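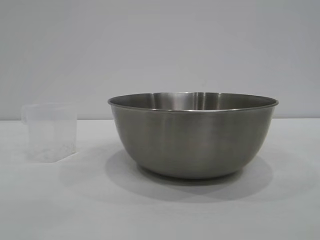
Fig. 4. Mixing bowl and small container.

Filed under: Guides > Kitchen > Starter Manuals
Reading time: 4 minutes

Section 4. Setting Up the Bowl Station

By now you have finished Section 3 and own a clean table. Enjoy it. Section 4 puts things on it.

The Plirkel starter manual assumes one large steel bowl and one small plastic container with see-through or cloudy sides. If your kitchen came with eleven bowls and no two of them nest, pick the deepest one with a flat base and put the others back where they were annoying you before.

4.1 Before you start

You will need:
- one large, deep stainless steel mixing bowl
- one small plastic container
- a damp dishcloth
- a kitchen scale that can handle 2,800 grams, bowl included
- a pencil and some tape

Caution: Do not use a bowl with a round bottom. It will look lovely right up to the moment you lean on the whisk.

4.2 Placing the bowl

1. Wash the bowl in warm water with ordinary dish soap and dry it. New bowls often carry a film of polishing oil. If a white paper towel comes away gray, wash it again.

2. Set the bowl on the table, base down. Press on opposite sides of the rim. A good bowl stays put. A bowl that rocks has a dent in the base, and you should go looking for it with a fingertip.

3. Move the bowl a hand's width in from the front edge. Shorter cooks can bring it closer. Taller cooks will hunch no matter what we print here.

4. Put the small container to the left of the bowl, far enough away that your elbow can pass between them. Left-handed cooks should mirror the whole arrangement and accept our apologies for Figures 5 through 9, which were all set up by Wojciech Wasilewska, who is right-handed and unrepentant.

5. Once you start mixing, fold the damp cloth in four and slide it under the base. Take it out again for weighing.

Note: Brushed steel hides fingerprints fairly well on the outside. The inside is shinier and will keep a record of everything you touch. Leave it alone – it only matters if guests are coming, and they will be looking at the cake.

4.3 Weighing the empties

Weigh both pieces now and you never have to do it again.

1. Turn on the scale and wait for zero.
2. Weigh the empty bowl. Our test bowl came in at 1,294 grams. Yours will be different.
3. Write the weight on a strip of tape and stick it inside a cupboard door. Tape on the bowl itself lasts one wash.
4. Do the same for the small container. Ours was 157 grams.

Caution: "I'll remember it" is not a storage method. The first draft of this manual relied on it, and the pancake batter in Section 6 had to be retested.

4.4 What goes where

The bowl is for anything that gets stirred, beaten, kneaded or tossed. The container is for things that go in later: measured salt, yeast, the sugar you are supposed to add gradually. Fill the container before you begin. Your hands will be covered in dough by the time you need it.

Do not put the container inside the bowl "just for a second." It gets buried in flour.

4.5 Care

- Hand wash or dishwasher, either is fine for the bowl. Check the underside of the container for a dishwasher mark before you risk it.
- No steel wool on a brushed finish. If you must scrub, go with the grain.
- Never heat the container on the stove. We have been asked.
- Salt left sitting in a wet steel bowl can pit the surface. Rinse it the same evening, even if the evening has been long.

4.6 If something is off

The bowl slides around: dampen the cloth again. It should be damp, not dripping.

The bowl rings when you whisk: steel does that. Gonçalo Seixas, who tested this section, suggests a silicone whisk. His neighbors suggested it first.

The scale shows an error: you are over its limit, or the bowl is resting against the wall. Check the wall first.

Continue to Section 5, Measuring Dry Ingredients.

Last revised Tuesday, February 7, 2023

We use cookies to remember which section you were reading. Accept | Manage settings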